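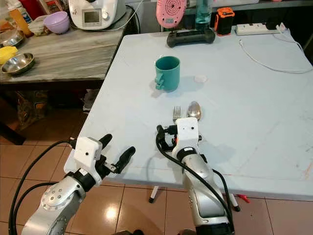

Co-signing a furniture loan is what got me into this, and I would like to know how much of it I can get out of. In December I signed with my nephew for a dining set and a bed from Bezerra. The loan was $3000 over 48 months through Flutora Finance. He made the first payment and then stopped. He has since sold the dining set to someone across town, and what he has in its place is a white folding table, with one stainless steel fork and one spoon on it when I was over there. So there is nothing to take back except the bed. Flutora sent me a letter saying I owe the past due amount plus late fees. I never got the furniture, I never lived with him, and my name is not on the receipt, only on the loan. Do they have to go after him first? And will this show up on my credit when I was only the co-signer? I have always paid my own bills on time. I own my car, and I rent in Unditcombe.

Posted by Kátia Vieira
April 14, 2020

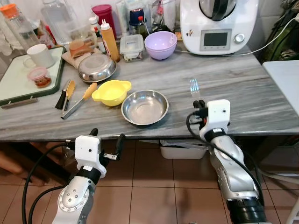 Osvaldo Camargo

In most states the lender does not have to go after him first. When you co-sign you are promising to pay if he doesn't, and they can come to you as soon as he misses. Look through what you signed for a page called Notice to Cosigner. It should say you may have to pay the full amount, plus late fees or collection costs, and that the creditor can collect from you without first trying to collect from the borrower. If you can't find that page, ask Flutora in writing for a copy of everything with your signature on it. A missing notice does not automatically cancel the debt, but a lawyer would want to know about it. Some states have their own rules for co-signers too, and a few are better for you than the general rule.

It doesn't matter that you never got the furniture. You signed for the loan and that is what they are collecting on.

On the credit part, yes, it can show up. The account can be reported under both names, and a payment that is 30 days late can hurt you the same as it hurts him. Pull your reports and see what is there now. If the dates or amounts are wrong, dispute them with the credit bureau and with Flutora both.

What I would do:

Write to Flutora and ask for the payment history, the past due amount, and the payoff amount. Keep a copy and send it certified.

Ask them to send you every statement and any late notice from now on. They may not have to, but many will if you ask, and if they agree get it in writing.

Ask if they will drop the late fees if you bring it current. Do this before it gets charged off or sent out to collections - after that you are dealing with different people.

Find out if they have a lien on the furniture. If they do, your nephew may have had no right to sell the dining set, and he should know that before he sells the bed.

If you pay, pay from your own account by check so you have proof. You can usually take him to small claims for whatever you paid. The limit depends on the state but this should be well under it. Whether he has anything to collect is another matter.

Raíssa Rangel

don't pay a dime, he bought it, he pays. Family will do this to you every time

Benedito Evangelista

I would not follow the post before mine. I did that with my brother's loan, also co-signed. By the time I dealt with it the balance was $2000 and I had been served papers. I almost missed the date to answer. If you ever get a summons, answer it by the deadline even if you think you owe the money, or they can get a judgment without you.

Also call legal aid for your county. Mine looked over the contract for free and found a fee that shouldn't have been there. It took two visits. Bring the letter and the envelope it came in.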